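Pedham Small Chores: Rubber Bands

Data card and general notes, kept with the release. Maintained by Paraschiva Hodoroagă and Emilian Barbu.

Summary

Pedham Small Chores is a collection of two-armed robot recordings of the sort of job that piles up in a kitchen drawer or at the end of a packing bench. This card covers the rubber band set, which is the one people write to us about most, usually to ask whether we picked it on purpose to be mean. We did pick it on purpose. The chore is easy to state: there are rubber bands out on a table, there is something to put them in, and the bands should end up in it. Any six-year-old will do it for you on a Sunday morning if you ask nicely, and they will probably be shooting the bands at the cat while they work, too.

We wrote this card the way we would explain the data to somebody who dropped by with a cup of coffee and an hour to spare, so please forgive the length. If you only want the file layout, skip down to "What you get."

Why this chore

There has been a good deal of excitement lately about machines doing housework, and we share it, mostly. We have seen lovely clips of shirts being folded and cups going into racks. What we wanted to know was how far that carries over to the dull little objects that make up so much of a real home or a real shop floor. Emilian spent years packing orders before he came to robotics, and he says the jobs that wore him out were never the heavy ones. They were the twist ties and the bands and the bits of string, the stuff that gets everywhere and has to be gathered up before you can start on anything else.

Rubber bands are a wonderful test for that. A band has no fixed shape, so there is no single "right" place to grab it. It lies nearly flat, and the fingers have to come down very close to the wood without pressing into it. Two bands that touch may lift together, or one may stretch and let go at a bad moment. And a pale band on a pale table is hard to see even for us (Paraschiva wears reading glasses for scene resets now and isn't shy about telling you so).

So, can machines do household chores yet? Our short answer for this one is "sometimes, slowly, with a person nearby." The longer answer is the reason we are sharing the recordings.

The setup

Two arms face a shared wooden table, each with a black two-finger gripper. Every episode has a fixed view of the workspace and the small views from the grippers. We keep all of them in sync and store them side by side. The fixed view is useful for figuring out where everything is in the room. The gripper views are where the chore really happens, and in our experience a policy trained without them does very poorly on thin bands.

The room is a working one. People sit at desks, monitors are on, and things change in the background from session to session. We thought about curtains and decided against them. A kitchen doesn't come with curtains around the counter, and a model that gets confused by a person at a desk isn't going to last long in anybody's house.

The container is yellow in the stills that follow. Other objects may turn up on or beside the bands, a belt or a strap for instance, and we leave those in the episodes.

Stills from the set
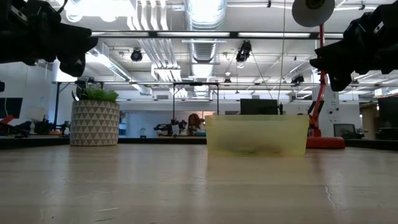
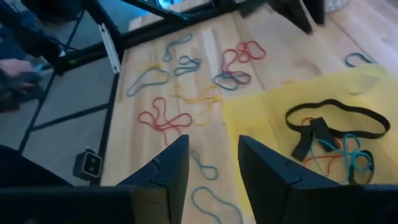
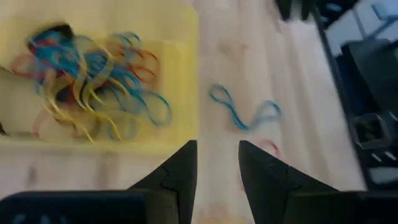
Stills 1 to 3, rubber band set: fixed view first, then two gripper views with bands on the table.

What makes it hard

Color. The set has bands in teal, blue, red and yellow, among others. Blue on light wood is kind to everybody. Yellow is not. If you are filtering for an easy first training run, start with episodes tagged high_contrast and work up from there. Please don't stop there, though! We have read more than one report on another group's "small object" results where the small objects turned out to be bright red cubes.

Tangles. Bands on the table may be lying singly or crossed over one another. We tag an episode "tangled" when the operator had to separate bands on purpose before placing them. It's a judgment call, made by the operator right after the episode, and two operators won't always agree. We looked into writing a stricter rule and gave up after an afternoon of arguing over what counts as a knot.

Blur. The gripper cameras move when the gripper moves, and fast motion smears thin objects badly. We left blurred frames in. You will run into them on any real robot, and we would rather you met them early. There is a per-frame sharpness score in the metadata if you want to drop the worst ones.

Touch. There isn't any touch sensing in this release. A person picking up a rubber band is going mostly by feel, and you'll notice operators hesitating just above the table in many episodes while they judge the height by eye. Models pick up that hesitation very faithfully. Emilian calls it "the hover," and once you know to look for it you'll see it all over your own rollouts.

What you get

The release holds 2,000 episodes. Each one is a folder containing:

video_fixed, video_left, video_right: the synced camera views
joints.csv: joint positions for both arms
grip.csv: opening width for each gripper
notes.txt: whatever the operator felt like writing
meta.json: tags, outcome, operator code, table layout code

The notes files are uneven. Some are blank and some are practically letters. We considered cleaning them up and then found that they were the first thing we read ourselves whenever an episode looked odd, so in they stay. Names have been swapped for operator codes.

Outcome is one of three values: done, partial or stopped. "Done" means every band that started on the table finished in the container. "Partial" means at least one made it. "Stopped" covers everything else, including the times an operator had to take a phone call. Failed episodes haven't been removed, and we'd ask you not to remove them quietly from anything you publish either.

Suggested split

We hold out 24 table layouts for testing. They are listed in holdout_layouts.txt, and no episode from those layouts appears in the training folder. If you shuffle everything together and split at random, your numbers will look a great deal nicer and will tell you very little, and Paraschiva will write you a kind but firm email.

How our own models do

We trained two baselines, Druva and Nistor. Druva is small and runs on one desktop graphics card. Nistor is larger and slower to respond. Both are in the models folder with their training settings.

Druva is decent with single bands lying out in the open. It gets into trouble as soon as bands cross, and it has a habit of coming back to the same empty patch of wood after a miss, closing its fingers on nothing and then carrying that nothing very carefully over to the container. Nistor recovers better. It will back off and try from another side, which was a happy day for us when we first watched it. It is also slow enough that you would put away the bands yourself, wash the dishes and come back to find it still thinking over the last one.

Neither handles the pale yellow bands well. We don't have a fix yet. We tried a darker table covering for a short while and naturally everything improved, but then we'd have a robot that needs your kitchen redecorated before it can help, and we didn't feel right calling that progress. Those trial runs aren't included here.

Full results by layout are in results.csv. We decided against putting one headline success rate on this page. It swings so much with color and tangling that a single figure would mislead more people than it helped.

Is it ready for a home or a shop floor?

For this chore, no. A packing line at Trirberg lent us a bench for a week in June so we could try Nistor away from our own lighting, and the folks there were patient and very funny about it. The comment we remember best came from a shift lead who watched for a while and said she'd happily hire it once it could keep up with her lunch break. We would put the gap in roughly the same terms. The motions are often right. The speed and the steadiness aren't there, and a person still has to stand by.

We do think the gap will close, and we'd be glad if some of these episodes helped close it. Better cameras near the fingertips would help. So would some sense of touch. More data of this same kind will help less than people hope, in our opinion, though we are of course still collecting it.

Known problems

The left and right gripper videos are swapped in a handful of early episodes. They carry the tag check_sides.

Some notes.txt files contain spelling that only its author could love.

Grip width drifts slightly over long sessions. A correction script is in tools, with instructions at the top of the file.

The sharpness score is unreliable in frames that show mostly bare table, as there's so little edge detail for it to work with.

Using and citing

You are welcome to use the set for research and teaching. Please cite it as "Pedham Small Chores, rubber band set" and name the split you used. If you find a mislabeled episode, send us the folder name and a sentence on what you saw, and we'll fix it in the next update. Emilian answers most of the mail, usually before seven in the morning.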